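七月去Kellinham划长距离，回来以后的一点记录

报名是三月里的事，当时觉得时间很多。真正开始按计划练已经是五月底，中间还有两周因为右肩不舒服没下水。所以这次去Kellinham，我给自己定的目标很低，划完，不翻船，能在关门时间之前上岸就行。

比赛一共2770人报名，听上去很吓人，其实分了好几个组别和好几个出发时段，我们那个业余双人艇组并不挤。长距离皮划艇在这边一直有固定的一批人参加，很多面孔每年都能碰到。我的搭档还是Dindo Yap，他坐前面，我坐后面掌舵。我们一起划了两年，配合说不上多好，至少知道对方什么时候会累。

练习的时候我们主要在水库划，风小，水平，划起来节奏很稳。问题是Kellinham的赛道前半段在河口，有侧浪，水库里练出来的东西用不上多少。六月里我们去了两次海边，第一次出去没多久就翻了，重新上艇花了很长时间，Dindo的水壶也丢了。第二次好一些，没有翻，但是回程顶风，速度慢得让人着急。
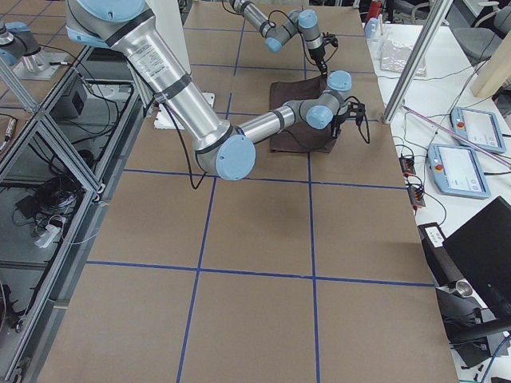

出发前最麻烦的一直是装备的固定。双人艇的甲板上要放备用桨、饮水和防水袋，浪一打，什么都会移位。我的办法很土，先在家里的地上把东西按前后左右分好格子，每样只占自己的一格，看清楚了再往艇上搬。分格子就用蓝色胶带，和上面那张桌子上贴的几条差不多，贴成几个大长方形，一目了然。练习时我试过不分，到了岸边就翻来翻去找东西，手忙脚乱。防水袋这次用的是Platasham的，旧款，卷口处有点磨损，下水前我又多卷了一圈。

比赛当天早上五点半起床，吃了燕麦和一根香蕉。检录处的人叫Shamim Kakakhel，她一个个检查救生衣的扣子，查得很细，我后面有个选手因为少一个哨子被叫回车上去拿。出发时间推迟了一会儿，说是等河口的雾散。大家就站在岸边，有人拉伸，有人坐在艇边上不说话。

出发以后前三公里很乱，艇和艇挨得近，浪花互相打。Dindo一开始桨频太高，我喊了两次他才降下来。过了第一个浮标以后队伍拉开了，我们前后各有一条艇，距离差不多一直没变。侧浪从左边来，我基本是靠舵在修方向，左脚踩得发麻。这一段我们被超了好几次，没去追。

进到河道里以后水平了，也是我们练得最多的那种水。这里开始能划出节奏，每50桨换一次呼吸的节拍，我在后面数，数到100就报一次。这个方法是Joonas Nieminen教我的，他以前划单人，说数数能让人不去想还剩多远。我觉得有一定作用，至少在最累的那一段没有停桨。

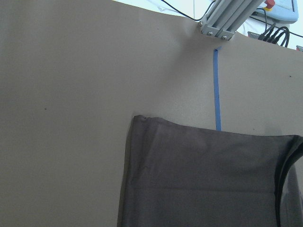 补给和着装

比赛用的吃喝我准备得偏多。两个软水壶，一个装清水，一个装电解质水，清水那个到终点还剩一半。能量胶吃了三支，第三支是在倒数第二个补给点吃的，味道太甜，吃完有点反胃。下次会换成切小块的年糕，训练时试过，胃里舒服得多，就是手湿的时候不好拿。

衣服方面，上身是薄的长袖速干，外面套防泼水的划艇上衣。河口那段风大，幸好穿了。进河道以后太阳出来，又闷又热，可是穿着救生衣没法脱，只能拉开领口。Dindo只穿了一件短袖，前半段冷，后半段正好。这件事没有标准答案，看各人怕冷还是怕热。

手套我没戴，练习时戴过一副Fidar的半指手套，掌心那块布料湿了以后会打皱，反而磨。不戴的结果是左手虎口起了一个水泡，右手没事。赛后第三天水泡才消。

裤子要多说两句。我原来穿普通的运动短裤，长时间坐着，大腿后面的接缝会一直压着同一个地方，划到后半程非常难受。后来换成没有后缝的紧身长裤，好多了。买的时候要把裤子翻过来摸一遍里面，凸起来的缝线在店里站着试根本感觉不到，坐进艇里划一个小时就知道了。坐垫也要和裤子一起试，有的坐垫表面太滑，蹬腿的时候人会往前溜。

回来以后肩膀酸了几天，之前不舒服的右肩倒没有变严重。给我看肩的Abla Mansour建议歇一周再下水，这一周我在家里做弹力带，每天早晚各一组，没有碰桨。

成绩出来，我们在组里排中间靠后，比关门时间早了将近50分钟。Dindo不太满意，他觉得河口那段太保守。我看了手表的记录，前半段配速确实慢，后半段和练习时的最好水平差不多。要是明年还报，得多去几次海边，水库少去。掌舵我也想换他来试试，他比我重，坐后面也许艇头能轻一点，侧浪里会不会更稳，要划过才知道。 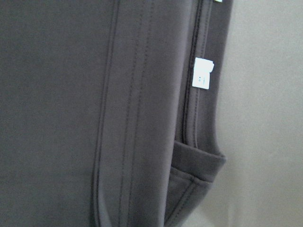
Noel Dela Peña
业余划艇选手，本博客作者

艇现在还放在架子上，舵绳有一处起毛，要换。舵绳的长度我总是记不住，上次剪短了，这次先把旧的拆下来对着量。备用桨的接口进了沙，用清水冲过，转起来还是有一点涩，打算周末前再拆开洗一次。

有人留言问双人艇怎么上车顶，我和Dindo的做法是先搭后面，再推前面，两个人站同一侧。绑带前后各一条，艇头再加一根绳子拉到车头。开出去十分钟以后停下来检查一次松紧，回程也一样。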